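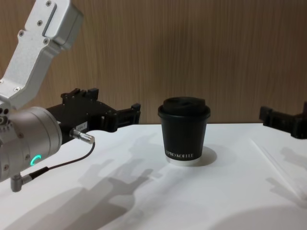

Junby Coffee, Kondelthorpe: Frequently Asked Questions

Last updated June 26, 2020

Do you take reservations?

No. We sell coffee, and most of it is finished before a reservation would have started. Groups of more than six should email first so we can brace ourselves.

Is there Wi-Fi?

There is. The password is on your receipt, in type so small that we consider it a second layer of security. It gets you two hours, after which you may buy another coffee or go outside and look at a tree.

Why is there only one size?

We used to have three. Ga-eun Wi, who runs the bar, spent a whole December explaining that medium was the middle one, and in January she threw out the other two. The drinks improved and so did Ga-eun.

Can I bring my own cup?

Please do, and we'll take 80 cents off. It has to be clean and it has to be a cup. We have been handed a gravy boat, and we filled it, but we'd like to leave it there.

Who roasts your beans?

Savvas Kouris, on an old Šindelář drum machine that he talks to more kindly than he talks to us. The house blend is called Tristska. It tastes of walnuts and brown sugar, or of coffee if you're in a hurry.

Can I plug in my laptop?

Yes, wherever you find an outlet. Unplugging the pastry case doesn't count as finding one.

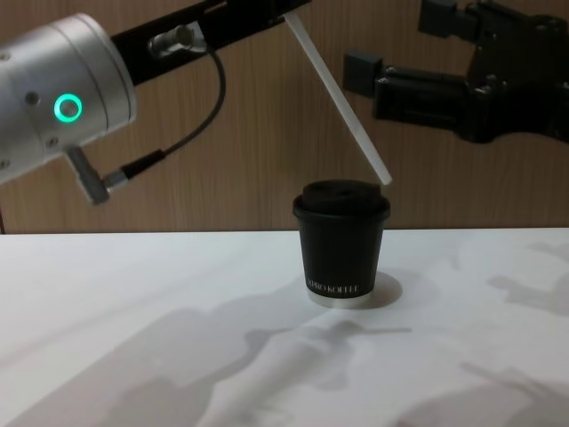 The wooden wall at Junby.

How does the loyalty card work?

Ten stamps, one free drink. We printed 1,000 cards to start with and most of them went through the wash, so Dae-han Ji now keeps a list behind the counter. Give him your name and he'll look you up. If you told him a fake name in a moment of whimsy, you'll need to remember it.

Do you have decaf?

We do, and it's good. Lụa Mai drinks it after lunch and has asked us to stop whispering the word.

Are dogs allowed?

On a leash, on the floor, yes. The bench is for people and their coats.

Do the takeout cups go in the recycling?

Not in Kondelthorpe, sadly. Paper cups have a thin lining the town plant can't handle, so drop them in the regular trash. Sleeves are fine with the cardboard.
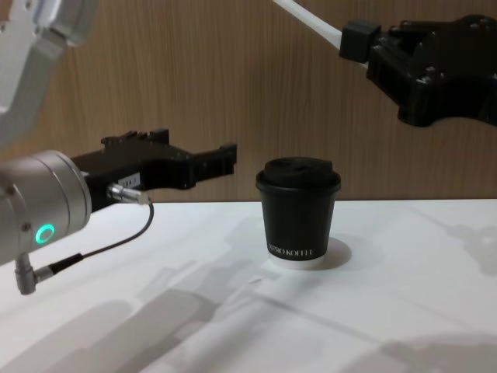

Can I buy beans to take home?

Half-pound bags, whole or ground. Tell us what you brew with and we'll grind to suit. "A machine" is a start - we'll have follow-up questions.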